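I've been selling the Etine plain wooden cubes for a while now, and they're still the thing I grab when I need something simple to stack, sort or paint (my sister steals them for her classroom!).
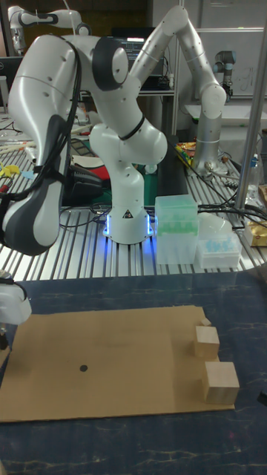

*Etine cubes in pale wood, on a sheet of cardboard*

They come bare, with no paint and no varnish, so you can do what you like with them. The full bag has 26 cubes in mixed sizes, and I'm happy to pack a small bag of 11 if you ask. You'll see the grain on most faces, and the edges can look a little darker. I love that part – no two match.
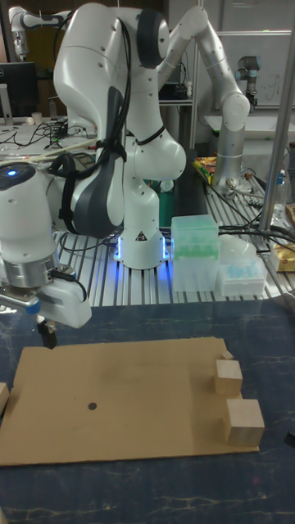 ## Ordering

Email Shewit Berhe at Arisico by Wednesday and your bag goes out that week. Need only one size? Put it in the note!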